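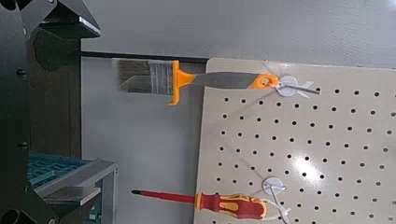
Brillholm Shared Workshop
Minutes of the members' meeting, 5 January 2019

The meeting opened late, the previous item on the agenda having been finding enough chairs.

1. Minutes of the August meeting
Approved with one correction. "The glue incident" now reads "the first glue incident."

2. Pegboard
The white pegboard was discussed at greater length than the budget. Members in favor of it like being able to see what we own. Members against it have now seen what we own.

The paintbrush with the orange and grey handle hangs near the top, sideways, with its bristles sticking out past the left edge of the board. One member asked that it be moved to the right so the whole brush is over the board. Another said it was easy to grab where it was. A third asked whether brushes belong on the pegboard at all or in the Kruger cabinet with the rollers. Vote on moving the brush: 4 for, 4 against. The brush stays put until the next meeting.

Agreed without a vote that brushes go back clean. "Mostly clean" was proposed as an amendment and failed.

The glare off the board was raised by the people who work facing it. Turning the lamp was suggested. It will be tried before anyone buys a matte board, the quote from Bralell being $353 before delivery.

3. Crates
The teal crate is for things waiting to be put away. It was pointed out that some things have been waiting since August. Anything left in it at the end of the month goes on the free table by the door. The member with the unlabeled hinges is asked to take the hint.

4. Labels
The label maker has been found. It was in the drawer labeled "Label Maker," where no one had looked. There are 107 labels left on the roll. Members are asked not to label the coffee pot again.

5. Money
Balance stands at $2,802. A request for new drop cloths was approved. A request for a better radio was heard with sympathy and declined.

6. Other business
The Jakcombe paint order is still missing two cans of primer. A second email will be sent, less friendly than the first.

The side door sticks. Lift, then push.

Next meeting: date to be posted on the door, the one that doesn't stick. Bring your own chair if you have one.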